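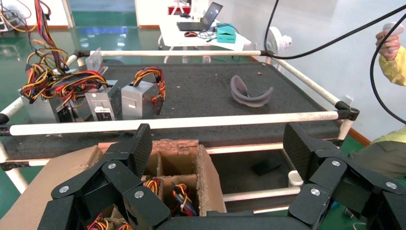
# How to interview a musician for a small music site

I edit Sevville, a music site read by more than 2,000 people a month, a fair share of whom are the artists' mums. We run an interview most weeks. Some are good. The rest taught me what follows.

The guide assumes you have no press pass or budget and are writing about someone whose following lives mostly online. They might be a bedroom rapper with a cartoon avatar or a folk duo from Lelbridge with one microphone and a grudge. The method is much the same.

## Asking

Find the contact address they've actually published. If the profile says "business enquiries" followed by an email, use it. Direct messages are where polite requests go to sit beside offers of playlist placement and a man who would like to discuss his beats.

Keep the first message short:

- who you are and where the piece will appear
- why them, in one sentence that couldn't be pasted into a message to anyone else
- how you'd like to do it (email, call, in person) and how long it will take
- when you'd need it by

Leave out the size of your audience unless they ask. If they ask, tell them the truth. I once rounded 620 up to 1,000 for the benefit of a synth-pop singer called Qianru Ren, who had already looked at our public follower count and sent me a screenshot of it. She did the interview anyway and has never let it go.

Chase once, after a week or so. Then leave it. An artist who has ignored you twice has given a perfectly clear interview.

## Homework

Listen to everything. If there is too much of everything, listen to the newest release, the oldest one still online and whatever has the most plays. The oldest one is usually the most useful and the one they'd most like you to forget.

Read the interviews they've already done and make a list of the questions they have been asked every time. For most people it goes:

1. How did you get into music?
2. Where does the name come from?
3. What are your influences?
4. What's next for you?

You may ask one of these, if you can find a side door into it. "Where does the name come from?" gets the answer they've been giving for years. "Has the name ever caused you trouble?" got me a long story from Peadar Cullinane about being booked for a children's party under a name that had looked harmless on the form.

### If they perform under a persona

Settle this before you write a single question. Ask them, in writing:

- which name to use, and whether that applies all the way through
- whether their face, age, town or day job are off limits
- whether they will answer as themselves or in character

Then stick to it. You may well stumble on their real name while doing your homework, often in about four clicks. Well done. Close the tab. Plenty of performers keep an open secret on the understanding that everyone behaves, and a small music site has no business being the one that doesn't.

An in-character interview can be great fun, but agree it beforehand. Finding out halfway through that you're talking to a centuries-old vampire will throw off your follow-ups.

## Writing the questions

Write twice as many as you need and throw half away. For a call of forty minutes I take ten, ordered so that the easy ones come first and the one I'm nervous about comes two-thirds of the way through. If you put it last, it will still be sitting there when they have to go.

Ask about particular things. "Tell me about your creative process" invites a person to describe a candle. "The drums drop out before the second chorus and come back a beat late. Did you mean that?" invites them to tell you about the drums. Jianhua Liang, who produces most of the records he also sings on, answered that one with "no", followed by quite a lot of very good material on why he had kept it.

Ask short questions. If yours contains your own theory of the album, a comparison with two other albums and the word "liminal", the only available answer is "yeah, definitely". You'll deserve it.

Things worth asking nearly anyone:

- What did you cut?
- Which song do strangers like more than you do?
- Who hears it first?
- What does a normal working day look like, including the boring bit?
- Is there anything people keep getting wrong about this record?

## Email or call?

**Email** suits shy artists, artists working in a second language, and anybody nine time zones away. You get considered answers that are already typed up. You also get no follow-ups, and sometimes an answer that has plainly been through a manager and come out ironed. Send six questions at most. I once sent fourteen to Sneha Nishad and got back fourteen sentences, which was fair.

Ask if you may send a second, shorter round. Most people say yes and the second round is nearly always the better one, because by then you're both talking about the same thing.

**Calls** are livelier and far more work. You'll spend the first five minutes establishing that everyone can hear everyone.

**In person** is lovely if it happens. Pick somewhere quiet. A café is quiet until you press record, at which point somebody will start on the coffee grinder with real feeling.

## Recording

Ask permission, out loud, and then ask again once the recording has started so that the yes is on it.

Use two devices. I use my laptop and my phone, face down in flight mode, running its ordinary voice memo app. One of them will let you down eventually, and it will choose the best conversation of your year. I lost an hour with a harpist to a full memory card and had to rebuild the thing from three pages of notes, one of which said only "GOAT??"

So take notes as well. Write down the time whenever something good is said. It saves you listening to the whole thing to find the bit about the ferry.

As soon as you finish, copy the file somewhere else. We put ours in a shared folder on Fillport, named by artist and month, so that a folder marked "December" contains what you'd expect and I don't have to open eleven files called "new recording".

## During the conversation

Shut up. This is most of the skill. When they stop talking, count to three before you come in, and a surprising amount of the time they'll carry on and say what they meant.

Follow the answer you got over the question you had planned. If the tour van broke down and they wrote the single in a lay-by, your question about artwork can wait.

Don't fill in the ends of their sentences. It will look very odd in the transcript, where you'll turn out to have given half the interview yourself.

If they say something is off the record, stop, agree where off the record begins and ends, and make a note of it. If they say it afterwards about something already on the tape, you are technically free to argue. I never have. We're talking about music, and the scoop is usually that the bassist is leaving.

## Typing it up

Automatic transcription will get you most of the way and then render the album title as a kind of soup. Check every name, every title and every number against the audio. The band Stöckli have appeared in my drafts as Stickly, Stock Lee and, for one whole afternoon, Broccoli.

A forty-minute call comes out longer than you'd think. You'll want to publish a fraction of it.

## Cutting

The question-and-answer format looks like the easy option. It's honest, readable and forgiving, and I'd use it for your first few. You may:

- remove ums, false starts and the bit about the wifi
- shorten answers, as long as the sense survives
- move a question to a better place
- trim your own questions until you sound like a person who prepared

You may not join half of one answer to half of another, or tidy someone's way of speaking until they sound like you. Lanying Yu says "and that was that" at the end of nearly every story, and I left in all but two of them. They were how you knew it was her.

Put a line at the top saying the interview has been edited for length and clarity. It's a cliché, and it's also true.

For length, 1,000 words is plenty for a newcomer and 2,000 will hold if the talk is good. We've published one at 3,000. The artist read it all and told me so, with a certain emphasis on "all".

## The introduction and the headline

Write the introduction last and keep it to two paragraphs. Say who they are, what they've made and why now. Readers don't need to know what you ordered.

For the headline, use the line you'd repeat to a friend. Check it against the answer it came from. A joke that worked in a warm and silly conversation can look like a declaration of war in large type, and the person who has to deal with the replies won't be you.

## Before you publish

Do you show it to the artist? Opinions differ and get heated. Ours is that we send quotes for a fact check if they ask, and always where they're translated, and don't hand over the whole piece for approval. Tell them this at the start. Springing a policy on someone at the end feels exactly like springing a policy on someone.

Final checks:

- names and titles spelt the way the artist spells them, stray capitals and all
- release dates
- links that go where they claim to
- photo credit, and permission from whoever took the photo, who is often not the artist
- anything they asked you to keep out, still out

Send them the link when it goes up, with thanks and no request to share it. They'll share it if they like it. If they spot a mistake, correct it the same day and say so at the foot of the page. Ours currently has a note apologising to Stöckli.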